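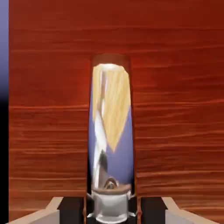

Sileck wrote that the thread ought to be moved to Furniture Care, but I'm leaving it here because more folks seem to read this board.

**Red-stained tabletop going cloudy, do I have to strip it?**

posted by hirose_porch, May 2, 2024

Hello all! I have a big old dining table with a reddish-brown stain, a hand-me-down from an aunt in Siltilbridge, and over the winter it got a milky haze at one end (my fault, I'm afraid, I set a hot casserole on a thin cloth). The grain is so pretty that I hate to sand it. Can the haze come out on its own, or am I looking at starting over? We have a family reunion in August and I'd love to have it ready.

**Cudance**

Oh, please don't strip it yet! A milky haze is usually moisture caught in the finish, and the wood underneath is often just fine. Lay a dry cotton cloth over it, run a warm iron (no steam!) across for 5 seconds, then lift and look. Go again if it's fading. If that doesn't do it, rub very lightly along the grain with the finest steel wool you can find and a little mineral oil, then wipe it clean. Try a hidden corner first, and stop if you see color on the cloth.

**tablesaw674**

just sand it. 300 grit and restain, took me a weekend

**Sileck**

I wouldn't sand before trying the iron. Matching an old red stain is a real headache, and mine came out pink.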